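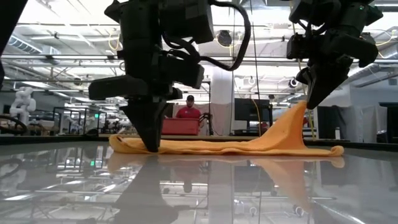
Until this January I had never been invited to watch laundry. I have done plenty of it, and I have sat in laundromats on Sunday nights next to other people doing it, but the idea that a person might drive 50 minutes each way, sign in at a desk and clip on a visitor badge to see a towel get folded was new to me. I went. So did a good many others, and we stood in a loose half circle and kept our voices down, the way people do at the deep end of a museum.

The open day was held at Skotero, which has a big room out past the Ferthorpe interchange with all its ducts showing. I had signed up because the flyer said "Come see the future of household work," and I have a large personal stake in that future. My household consists of two adults, two teenagers and a dog who is not allowed on the beds and whose hair is on all of them. By my own tally, which I kept on the side of the dryer last year out of spite, we ran 252 loads. If someone is building a thing that wants that job, I would like to shake its hand, or whatever it has.

What I expected, I suppose, was a butler. They do have a white one with arms and legs standing off in the distance, and the children in our group kept drifting toward it like moths. The actual work goes on at tables, with black arms that look like something you would use to hold up a dentist's lamp. One finger presses down on the cloth. Another pair pinches a corner and lifts. That is the whole trick, and I would like to report that it is one of the more gripping things I have seen in a year, and I pay for two streaming services.

I want to be fair about the speed. It is slow. It is slow in a way that makes you aware of your own feet. The man beside me, who had brought his coat in over his arm and kept shifting it from side to side, muttered that his wife could have done the whole basket by now, and I thought, yes, and I bet you have watched her do it. But after ten minutes or so I noticed that I had stopped being impatient and started rooting. A corner of terry cloth came up off the table and I leaned to the left, like a bowler.

There is a line of complaint about this sort of event that I read every time one is held, and I half agreed with it on the drive over. It goes: all that money, all those clever people, and they have taught a machine to do badly what a nine-year-old does for an allowance. It is a good line. It has two problems. The first is that I have met nine-year-olds. The second is that a towel is a monster. It has no shape of its own. Pick it up in one place and it becomes a different object, and put it down and it is different again. You and I don't know this because we learned it before we could talk, and we have been smug ever since.

I asked our guide why they didn't begin with something easier. She said everybody asks that, and that the easy things are mostly taken. A factory can bolt a door on a car because the door is always the same door. Your linen closet is another matter. I said she hadn't seen my linen closet, and she said, politely, that they would be interested in photographs. I have not sent any.

Being shown the rest of the operation cured me of a few more ideas. I had pictured glass walls and people in white coats. Most of what we walked past was a workshop, and I mean that as praise. There was tape on the floor and there were cables wherever a cable could lie. At one station a pair of arms faced each other across a white tabletop, set in a black metal frame with a strip of plywood down either side, as if somebody had stopped at the lumber yard on the way in.
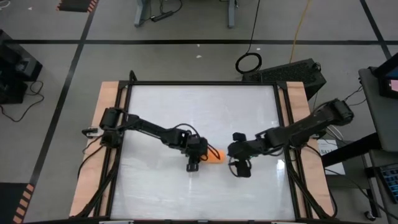 I have come to distrust any new technology that looks finished. The Sayegh people came to my sister's office a few years back with a greeting machine for the lobby, all curves and a soft blue glow, and it was a coat rack by spring. A company that wants to sell you something hides the wires. A company that is still finding out whether the thing can be done leaves its power strip on the floor with everything plugged into it, and that is the one I would bet on, if I were a betting person and had any money left after detergent. The two grippers had a small orange lump of something between them, no bigger a prize than you would hand a toddler, and our whole group went quiet for it.

Then came the part of the tour with numbers in it. A sheet on the wall said the team had logged 2662 folds, good and bad together. I liked that they counted the bad ones. I can't say I have ever kept a record of my own failures with a fitted sheet, and if I did it would not go on a wall where visitors could read it.

Now for the sour part, because a free cookie should not buy a person's whole opinion. I did not care for the talk at the end. A gentleman with a slide clicker told us these machines would "give families back their evenings," and I looked around the room and saw that he had lost every parent in it. I have been given back my evenings before. The dishwasher gave them back, and the microwave, and email was supposed to hand me whole afternoons. I don't know where they all went. I suspect that when the folding is taken care of we will simply own more towels.

He also did not say what one would cost, and a woman near the front asked him twice. The Rurach mower in my garage was going to be cheap too, once enough people bought one. I paid full price and it has spent two summers under a hydrangea.

Even so, I came home and did something foolish. I took a bath towel out of the dryer, laid it on the kitchen counter, and tried to fold it with one finger of my left hand and a thumb and finger of my right, no cheating. It took me a little under four minutes and it looked like a dropped pie. My older teenager came in for cereal and watched the last part of it, and asked if I was all right. I said I was gaining respect. She said she would give it 100 percent of her respect if it did socks.

They are holding another open day in the fall and I have already put our names down. She wants to see the white one walk. I want to see how they are getting on with the corners.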